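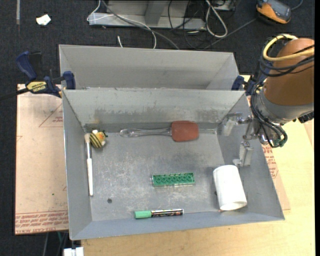
Luik Play and Craft Library
Minutes, December
Posted by Sigita Org

Present: Arūnas Pētersons (chair), Deividas Žukauskas, Afaf Harb, Sigita Org (minutes). Apologies from Darius Ozoliņš.

Started 6:15 p.m. Minutes of the previous meeting accepted with one correction: the Trondeo invoice was $394, not $349.

1. Metal bins

Deividas reported on the gray metal bins used for unsorted items. They are scuffed and scratched inside. One has a small rust-colored stain on the back wall and dark smudges low down on the same side. Afaf asked whether the stain could mark soft toys. Deividas did not know. He will try steel wool on it and report back. Arūnas does not want to buy new bins this year. Agreed to keep the bins and line them if the stain does not come off.

2. Mixed items

Afaf said kitchen things, art supplies and toys are still going into the same bin. She mentioned the spatula with the clear handle and reddish-brown head, the white-handled paintbrush and the marker with the light green cap, all in with the plush bee. Agreed:

Spatulas and cups go to the baking shelf.
Brushes and markers go to the art drawers.
Toy bricks go to the brick tub, including single ones like the green one.
Plush toys go to the upstairs cupboard.

Sigita to print labels. Deividas asked for large type.

3. Storage at Forklow

The unit at Forklow is paid up for the winter. Darius sent a note saying there are 26 boxes there, more than he expected, and that the Luseta boxes are still taped shut. Arūnas and Darius will go through them and bring back anything that can be lent out. Afaf would like the puppets first.

4. Opening hours

Request from two families for a later closing time. Discussed. Left at 8 p.m. until spring.

5. Any other business

The back door sticks again. Deividas to plane it.
Afaf has the spare key.

Actions
Deividas: stain, back door
Sigita: labels
Arūnas and Darius: Forklow boxes

Closed 7:20 p.m. Next meeting in January, date to be sent by email.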